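Are compostable bin liners worth the extra money?

Council sent us a note saying to swap our black bags for compostable ones. They cost 28 cents each at Kinsella. Does anyone really notice a difference, or is it just a green colour on the box?

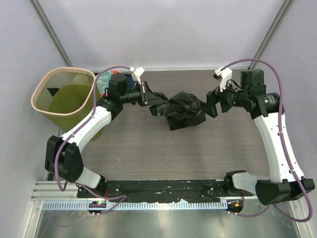
Musberg
I'm doubtful. Ours split by Tuesday, every week. Ring the council and ask if their plant takes them - mine doesn't.

Skurnden
Depends what goes in. Never put the black sort in the organics bin, whatever the label claims. 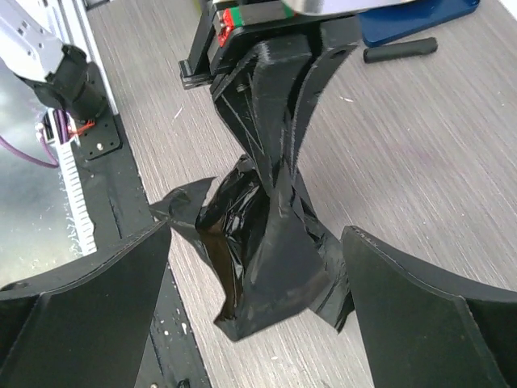 Thin black plastic, crumpled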